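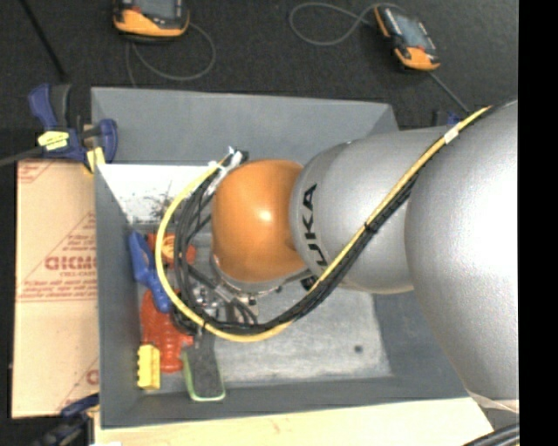

The KUKA arm over the picking bin, with toy items along the left side.

Tegan Kereama had the arm before she had a proper budget for it. She looks after equipment planning at Lukness, and her first estimate covered the robot, the mount and very little else.

"I priced the big item and treated the rest as small change," she says. "Cables, clamps, bins, spare fingers. It came to £2,364 by February, and I had put down £1,391."

The overspend was not a disaster, but it had to come from somewhere. A second bin station was put back, and the training days with Talta were cut to 2.

Dirk Prins, who runs the cell day to day, would have spent the money in a different order. "Cables first," he says. "They go everywhere the wrist goes, and they take the wear. I'd buy a full spare set with the arm and keep it on the shelf."

He is less keen on paying for fixtures early. A blue clamp and a sheet of cardboard will do while the layout is still changing, he says, and a machined part ordered too soon is money gone.

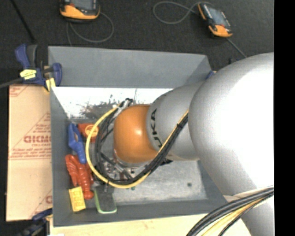

Cables looped past the orange wrist joint. A blue clamp holds the cardboard at the corner of the bin.

The next decision is the gripper. Kereama has quotes from Atanasov and Jusitz, and has set aside £3,000. She wants the price of replacement fingers in writing from both.

"The gripper itself is a one-off," she says. "The fingers we'll be buying for years."

Prins has asked for a week's trial with each, using the same mixed items the cell handles now. Kereama has agreed, provided the suppliers pay the carriage. Atanasov has said yes. She is still waiting to hear from Jusitz.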